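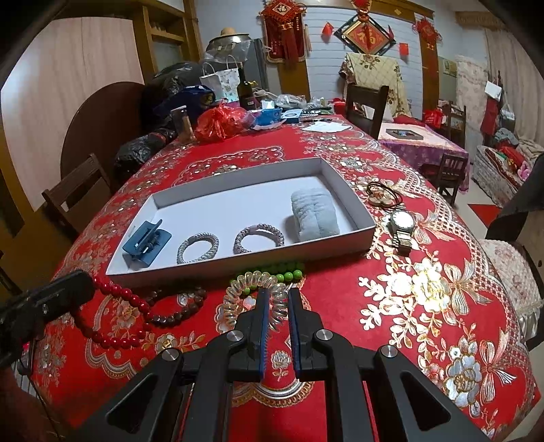
Supporters of the regional women's league will be able to watch every game at home next season, after clubs voted to accept a streaming offer from the sports channel Vetum. The deal runs for 2 years and covers all 19 member clubs, from the big names at Benavides right down to little Brutside, who only came up in November and are still getting used to the longer bus rides. It has been a long time coming, and anyone who has tried to follow an away game through text messages from a cousin in the stands will know just how welcome it is. Plenty of fans follow these games from the kitchen table, with the good red flowered cloth on it and a hair tie left lying where somebody dropped it, and those are the people the clubs say they had in mind.

Money was the sticking point for most of the spring. Vetum's first offer would have paid clubs according to how many people tuned in, and the smaller sides were worried (with good reason, we think) that they would end up with very little. Under the version now agreed, 15 percent of the income goes into a shared travel fund and the rest is split evenly. Jundura, whose ground holds just 1,048 people and sells out most weeks, had pushed hardest for the even split and was the last club to sign.

There are still a few things to settle. Kickoff times may move to the early evening for some games, and several clubs have asked for a promise that local radio can carry on as before - a fair request, given how many years those stations have stood by the league in all kinds of weather. Season ticket holders will get the stream at no extra cost, and everyone else will be able to pay by the game. Prices are expected before the preseason friendlies begin, and the clubs will post them at their ticket windows as well as online.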